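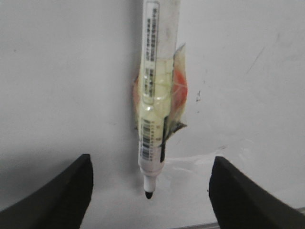
*Figure 16. A whiteboard marker, tip down.*

## Setting up your Wavau wall planner

Once the board is up and level, take a little while to plan your columns before you write anything. I know it's tempting to dive right in (we all do it!), but a planner laid out calmly at the kitchen table tends to last the whole school year.

1. Peel the clear film off the board, starting at a top corner and pulling slowly. If it tears, lift the next bit with a fingernail, never a knife.
2. Wipe the surface with a soft dry cloth and let it sit for 10 minutes.
3. Lay the grid tape along the printed ticks. The family size takes 14 strips, and you'll find a couple of spares rolled up inside the Fludby bracket box.
4. Write the names down the left side and the days across the top, using a dry-erase marker.
5. Fill in the things that never move first, like piano or trash night, and then squeeze everything else in around them.

**Note:** Store markers flat or tip down with the cap on. If one starts writing pale, cap it, leave it tip down overnight and try it again in the morning.

**Caution:** Permanent ink will stain the board. If some gets on there by mistake, don't scrub! Trace over it with dry-erase ink and wipe while it's fresh, repeating as needed.

Leave new grid tape alone for 24 hours before you wash the board. For moving the planner to another wall, see "Taking down the brackets."

*Text: Sverre Bråten. Revised April 2024.*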